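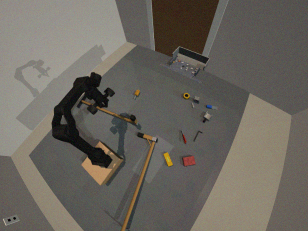
3.2 What the smaller channels told us

I'll admit I went into the interviews expecting a lot of grumbling about ad rates, and I got some! But what the people running smaller video channels really wanted to talk about was memberships (the monthly kind, where viewers pay a few dollars and get early uploads or a chat room). Of the 26 creators Viktória Vass and I spoke with, most had tried one on Skustex or Starko, and several had tried both at once, which sounds exhausting.

Figure 2 plots paying members against subscribers for each channel. I love this plot because it's such a mess. One cooking channel with 3466 subscribers had more paying members than a gaming channel many times its size, and the middle of the chart is pretty much a cloud. We did see a bump at roughly 300 uploads, though Győző Katona thinks that's just older channels having older, more loyal viewers, and I can't rule it out with the data we have.

Figure 2. Paying members by subscriber count, one dot per channel. Channels with under 3000 subscribers are shown as open circles.

The dropouts are covered in 3.3.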